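Growing Alum Crystals at the Kitchen Bench

I've been growing crystals on and off since I was a kid, and I still get a little thrill when I lift the lid off the jar and find something with proper flat faces. Alum is the one I'd start with. It's cheap, it's in the spice aisle, and it forgives a fair bit of fiddling.

You'll need two clean jars, some alum, a length of fine nylon thread, coffee filters and hot water from the kettle. I use the Mevano brand of alum, mostly out of habit, but any potassium alum will do.

Start by stirring alum into 262 mL of hot water, a spoonful at a time, until a bit stays on the bottom no matter how patient you are. Pour the clear liquid into the first jar through a filter, lay another filter over the top to keep the dust out, and leave it overnight somewhere it won't be bumped.
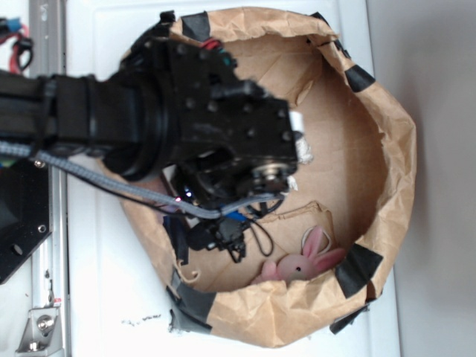
In the morning you should find a scattering of small crystals on the bottom. Tip the liquid into your second jar and pick out the nicest one, with sharp edges and no cloudy patches (tweezers help!). Tie the thread around it - this is the part where I mutter - and hang it from a pencil so it sits mid-jar, well clear of the glass.

Now comes the waiting. Warm afternoons are the enemy, as the liquid can start dissolving your seed again, so I keep mine in the hall cupboard. My best one, grown over a long, grey June, reached 29 mm across.
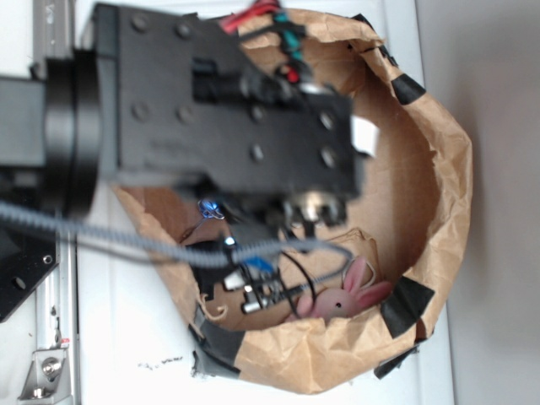

If little crystals start sprouting on the thread, lift everything out, rub them off and filter the liquid before you hang it back up. When you're happy with the size, pat the crystal dry with a paper towel and give it a thin coat of clear nail polish so the faces don't go chalky. Wash your hands afterwards, and keep the jars well away from toddlers and pets.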